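Konska arm, fridge-door routine: pre-run checklist
Shared workshop build, simulation stage, November. Clear every item before the routine goes near the real arm.

1. Joint limits loaded from the Osero file – pass.
2. Door hinge limits set on both sides – pass.
3. Collision shapes on shelves and door bins – see comment.
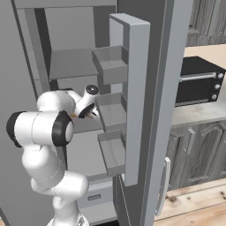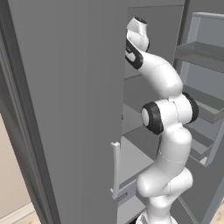
Kitchen model, arm at the open fridge.

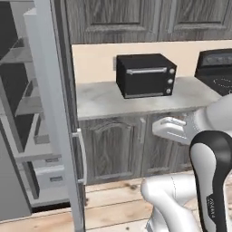
Stuart Sowerby commented that item 3 should stay open until the bins have their own shapes, as the door is still treated as one slab.

Comment on 3: agreed, left open. Log shows 2 contacts in 1,042 steps.
4. Speed cap at the wrist – pass.
5. Stop command tested mid-reach – to repeat over 2,000 steps.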